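# A day at the Yazdani stone works, Urnlow

Go early. The gates opened at 9, and by twenty past there was already a line for the saw hall, with kids in borrowed ear defenders hopping up and down the whole length of it. I'd driven up with Golshifteh the night before so we wouldn't have to rush, and we still only got onto the second tour.

For anyone who hasn't been, Urnlow is a one-street town in a steep valley, and the stone works takes up the whole bottom end of it. You can see the blocks from the road before you see the town sign. They sit in the yard in long rows, wet down and shining, with paint numbers on the ends, and the first thing I did (of course) was walk straight up to one and put both hands on it. It was freezing, even in July!

## The saw hall

Our guide was Manouchehr Salehi. He has a huge voice and needs it. The big gang saw was running when we came in, and he let us stand and watch for a good five minutes before he tried to talk over it. A gang saw is a frame full of parallel blades that swings back and forth over a block like a very slow bread slicer, with water pouring down the cuts the entire time. The blades don't have teeth the way a wood saw does. They carry little segments with diamond grit in them, and they wear the stone away more than they bite it. On a hard block it might go down less than an inch in an hour.

I had always pictured marble cutting as a loud, fast, dusty business. Loud, yes. But the floor was running with milky water and there was hardly any dust in the air at all. The water goes down a channel to settling tanks out back, where the sludge sinks and gets pressed into cakes, and what's left is pumped up to the saws again. We got to hold a piece of the cake. It feels like cold cream cheese and it took me until lunch to get it out from under my nails.

Best moment in the hall: a block that had been finished overnight was opened up for us, slab by slab, with a vacuum lifter. Each slab came away with its face toward us, and you could follow one rusty vein as it wandered a little to the left every time. A man behind me said "oh!" at every single slab. When two neighbors are opened like a book the veins mirror each other, and that's all bookmatching is. I'd seen it in hotel lobbies for years and never understood how it was done.

## Polishing, and a short lesson in names

The polishing line is one long machine with heads that go from coarse to fine. Raw slabs go in looking like wet cardboard and come out the other end so shiny that people were fixing their hair in them. Fatemeh Amini runs that line, and she had laid out the same stone in honed, brushed, flamed and polished finishes so we could feel the difference with our eyes shut. I got three out of four. Honed and brushed are closer than you'd think.

She was also very good on names. A lot of what the trade calls marble wouldn't count for a geologist. Real marble is limestone that has been heated and squeezed until it recrystallized, while the yard will happily say marble for any limestone that takes a polish. Her test was a drop of weak acid on an offcut: marble and limestone fizz, granite just sits there. Don't try it on your kitchen counter. A lemon will do the same thing more slowly, and she had a sad little sample with a ring etched in it to prove the point.

The slab on the trolley beside her weighed 881 pounds, chalked right on the edge, and she turned it with one hand once it was balanced on the pivot. I was allowed a try. It moves!

## Lunch and the yard

Lunch was flatbread, white cheese, herbs and a very good lentil soup, served out of the loading bay. Bring cash. The card reader gave up before noon.

Afterward we wandered through the block yard without a guide. Block 2408 is the one everybody gathers around, a great greenish thing with a fossil shell on one corner about the size of a dinner plate. It isn't for sale. Salehi told us it had been put aside when he was an apprentice and has been moved around the yard ever since, whenever somebody needs the space.

The afternoon talk, in the old forge, was by Nima Naseri from the Trustudau design school, on using stone indoors without making a room feel like a bank. He likes it next to dark, plain neighbors: deep browns, dull greens, nothing with a pattern of its own. He showed old stair halls where a single mottled piece does all the work, and he was funny about the fashion for covering every surface in the loudest veining you can buy. He also made a strong case for remnants. Every yard has a rack of leftover pieces, and for a shelf or a windowsill you rarely need more. I came home with a strip of gray limestone wrapped in a beach towel and have been moving it from sill to sill all week.

The open day drew over 1000 people last year and it felt like more this time, but it never got unpleasant. Closed shoes are required and they do check. Parking is in the field by the Ustano bridge, then a ten-minute walk along the river, and there's shade nearly all the way. The last saw hall tour leaves at 3. If you miss it, the polishing line stays open a little longer.

I'm already planning on next summer, and I want to see the sculptors' shed, which had a line out the door both times we passed.
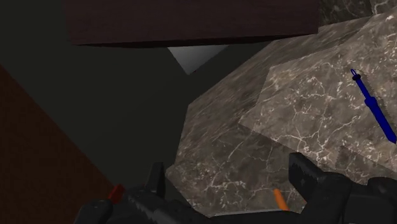

Touran Esfahani wrote in to say that the sculptors' shed is much quieter during the lunch hour, and that the remnant rack gets picked over by early afternoon, so it pays to choose a piece first and ask the yard to hold it. She also seals her own limestone sills before anything goes on them, after a potted geranium left a brown ring that no amount of scrubbing would shift.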